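Pranivari Chores, release 2
README, last edited 8 Dec 2019

Can a machine tidy a kitchen table yet? We recorded 283 attempts to find out. The short answer is in the results file, and you may want to sit down first.

Each episode is one chore on a white table, seen from the wrist. Dishes are the bulk of it. Towels were tried in April and are kept in a separate folder, out of kindness.
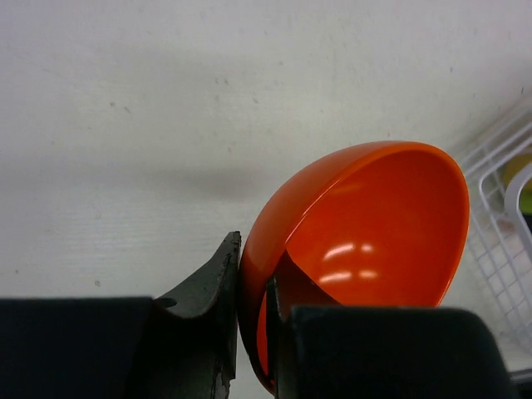 Wrist view: orange bowl gripped by its wall, on its side.

Labels are by Mio Sakai and Đức Võ. "Success" means the item ended up where the task line says – near it is a failure, however charming.

Known issues: 8 episodes have no task line. Glossy dishes confuse our depth estimates.

Contact: Tsutomu Onishi, who still washes up by hand.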